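动物行为学选修课讲义 第六讲
斑鬣狗的社会生活：从一个洞穴说起

各位同学好。上一讲我们讲到狮群的内部结构，课后有好几位同学跑来问我，为什么一整节课里鬣狗只出现了两次，而且两次都是在抢别人的东西。问得好！我当时就想，这一讲无论如何要还斑鬣狗一个公道。大家手里的这份讲义比平时长一点，因为我讲着讲着总忍不住要多说几句，请多包涵，可以先泡杯茶再慢慢看。

一、先认识一下它是谁

斑鬣狗（Crocuta crocuta）看上去像狗，名字里也带个“狗”字，可它并不是犬科动物。鬣狗自成一科，属于猫型亚目，论亲缘，它离灵猫和獴更近，离狼和野犬反而远得多。现存的鬣狗科只有四种：斑鬣狗、棕鬣狗、缟鬣狗，还有一种专吃白蚁的土狼。最后这位请大家特别留意，“土狼”这个中文名很容易和北美的郊狼混在一起，往年期末卷子上年年有人写错，我批到的时候真是又好气又好笑。

斑鬣狗是其中体型最大的一种，前腿比后腿长，肩高臀低，跑起来有点一颠一颠的，不太讨喜，可是耐力极好。它追猎靠的就是这份耐力，可以长时间保持稳定的速度，一直把角马或斑马追到跑不动。过去人们总以为它只吃腐肉，这个印象流传得太广了，连我小时候读的画册也这么写。后来研究者肯在夜里跟着它们走，才发现在不少地区，它们吃下去的大部分食物是自己猎来的，有时候倒是狮子循着叫声赶来，把鬣狗的猎物占了去。

二、氏族与母系等级

斑鬣狗的群体叫“氏族”（clan），大小差别很大，猎物稀少的干旱地区可能只有几只，猎物丰富的草原上可以到几十只甚至更多。氏族成员并不总是待在一起，它们平时三三两两分散活动，遇到大型猎物、保卫领地或者和狮子对峙的时候再聚拢。这种时分时合的方式我们叫“裂变融合型社会”，第三讲讲黑猩猩时已经碰到过，忘记的同学请回去翻一翻。

氏族里通常是雌性占优势，雌性一般留在出生的氏族，雄性成年以后大多要离开，到别的氏族去从最低的位置重新做起。新来的雄性往往要小心翼翼好长一段时间，低着头，尾巴夹着，在雌性附近徘徊，一有不对就赶紧退开。我每次看这样的录像都替它紧张。

幼崽的地位和母亲紧紧相连，一般排在紧挨着母亲的下面。注意，这种“继承”不是靠打架的力气得来的，主要靠学习和支持：幼崽与别人起冲突时，母亲和其他成员会站在它这一边，慢慢地它就知道自己可以压过谁、应该让着谁。所以一只个头很小的高位幼崽，可以大大方方走到一只成年低位雌性面前把食物要走。 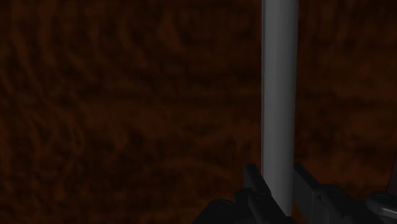 等级高低带来的好处相当实在。高位雌性在猎物旁边有优先权，吃得多，奶水足，幼崽断奶早、长得快，存活的机会也更大。这里请大家想一想，假如食物非常充裕，等级的作用会不会减弱？这个问题留到讨论课上，我先不说答案，其实文献里的答案也并不整齐。

三、我们的野外材料：奥克杜斯观察点

这门课用的录像和记录表，大部分来自奥克杜斯（Orkedus）观察点。这个观察点由纳德热·勒布伦（Nadège Lebrun）主持，她和考萨尔·维尔克（Kausar Virk）两个人跟踪同一个氏族，已经坚持了18个月。记录库里现有494段焦点个体取样，合计1,790分钟，平均下来每一段不到四分钟。有同学觉得太短，可是请大家设身处地想一想，鬣狗一钻进灌木丛，这一段就只好作废，能留下来的每一段都来之不易。

他们识别个体靠的是身上的斑点。斑鬣狗左右两侧的斑点并不对称，所以每只个体都要建左侧和右侧两套档案，只有一侧资料的个体先编临时号，不能随便和别人合并。除了斑点，耳朵上的缺口也很有用，不过缺口会随年龄增多，档案要时时更新。有一次维尔克把同一只雌性当成两只记了好些日子，左边叫皮尔斯（Pearce），右边叫斯凯克（Skeker），直到她在洞口转了个身才真相大白。最后保留了“皮尔斯”这个名字，大家在记录表备注栏里看到“原斯凯克”，指的就是她。

记录的时段集中在清晨和傍晚，最早从凌晨五点半开始。八月正是当地旱季，草矮，视线好，因此八月的数据特别密，做季节比较的时候一定要先把取样时间校正过来，不要直接拿次数相比。这一点我去年讲过，前年也讲过，今年还是要讲。

四、公共洞穴里的日子

斑鬣狗的幼崽一般一胎两只，有时一只，三只少见。它们生下来眼睛就是睁开的，门齿和犬齿也已经长出，在食肉动物里算是很早熟了。母亲先在一个隐蔽的私人洞里产崽，过几周再叼到氏族的公共洞穴去。洞穴往往是利用土豚或疣猪挖的旧洞，再由幼崽自己往里扩，里面的通道很窄，成年鬣狗进不去，这对幼崽来说是绝好的保护。

公共洞穴虽然是大家一起用，哺乳却基本是各喂各的。母亲回到洞口，低低叫几声，出来的多半是自己的孩子，要是别家的幼崽凑过来，通常会被赶走。这和我们上一讲谈到的母狮有时互相哺乳很不一样，建议大家把两者放在一张表里对照着记。

斑鬣狗的奶营养浓度很高，哺乳期也长，常常超过一年。为什么要喂这么久呢？一个重要原因是它们不像非洲野犬那样反刍喂崽，带回洞穴的肉也很有限，幼崽的头骨和颌部又要很长时间才能发育到可以和成年个体争食的程度。断奶早了，幼崽挤在一大群饿着肚子的成年鬣狗中间，真的很难抢到一口。

勒布伦的笔记里有一段我特别喜欢，抄在这里给大家：“傍晚六点，皮尔斯侧卧在洞口，两只幼崽吃奶吃到睡着。一只低位雌性从西边回来，绕了一个大圈才走到自己的洞口，全程没有看皮尔斯一眼。”大家看，没有吼叫，也没有撕咬，等级就藏在这一个大圈里。我们做行为观察，最怕眼睛只盯着热闹的场面。

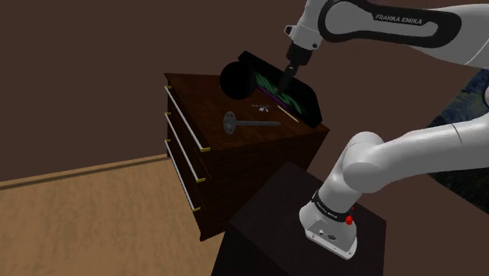

五、声音与气味

斑鬣狗最有名的声音当然是所谓的“笑声”。这种短促、高频的咯咯声多半出现在争食、被追赶或者紧张兴奋的时候，和高兴没有什么关系，讲义里提到它我们一律写“咯咯声”，请大家写作业时也这样用。

另一种重要的声音是“呜噗声”（whoop），先低后高，一声接一声，隔着几公里都听得到。不同个体的呜噗声有稳定的差别，同伴可以据此分辨是谁在叫，也可以判断要不要过去帮忙。幼崽很小就会学着叫，只是常常没有人理它，叫了半天又自己玩去了，怪可爱的。

气味方面，斑鬣狗的肛门腺会分泌一种糊状物，抹在草茎上，英文文献里叫 paste，我们译作“膏状标记”。同一氏族的成员气味相近，这与腺体里的微生物群落有关系，是近年来很有意思的一个方向。观察点东面有一处领地边界叫乌尔波特（Urport），草茎上的标记非常集中，记录表里写“U区”的就是那里。成员们结伴巡边时，走几步抹一下，再用前脚刨几下地，脚趾间的腺体也会留下气味。

见面时它们还有一套问候仪式：两只并排站着，头尾相反，各抬起一条后腿，互相嗅闻。通常是地位低的先抬腿。编码的时候请把“谁先抬腿”单独记一列，不要和“谁先走近”混在一起，走近的未必是地位低的那一个。

六、与人的关系

斑鬣狗能适应的环境很多，草原、半荒漠、林地，甚至城镇边缘都有它们的踪迹。适应力强，麻烦也就跟着来了。它们会捕食牲畜，因此常被下毒、下套，有些套子本来是对付羚羊的，也会误伤鬣狗。夜间把牲畜关进结实的围栏、有人看守，能减少不少损失，不过各地的效果差别很大，要看围栏的材料，也要看牧民有没有余力去修补。

另一方面，它们把骨头都嚼碎吃掉，粪便因为含钙多，干了以后发白，在草原上很容易认出来。动物尸体被这样及时处理掉，对整个生态系统是有好处的。我希望大家学完这一讲，再看到影视作品里的反派鬣狗时，心里能替它们嘀咕两句。

七、课后任务

1. 从奥克杜斯记录库里任选两段含有问候仪式的取样，按第五节的要求编码，写明先走近者、先抬腿者和问候持续时间。

2. 画一张皮尔斯与其他雌性的支配关系矩阵。遇到只有一次互动的组合请照实填写，空着的格子就让它空着，千万不要替鬣狗编结果。

3. 阅读第三讲关于裂变融合型社会的部分，写一小段比较黑猩猩与斑鬣狗，长短自定，写得具体就好。

作业请在下次上课前交到讲台边的文件盒里，电子版也可以，文件名写上自己的姓名和学号。对编码表有疑问的同学，可以在下午四点以后到办公室找我，记得把你看的那一段编号带来，我们一起对着录像看。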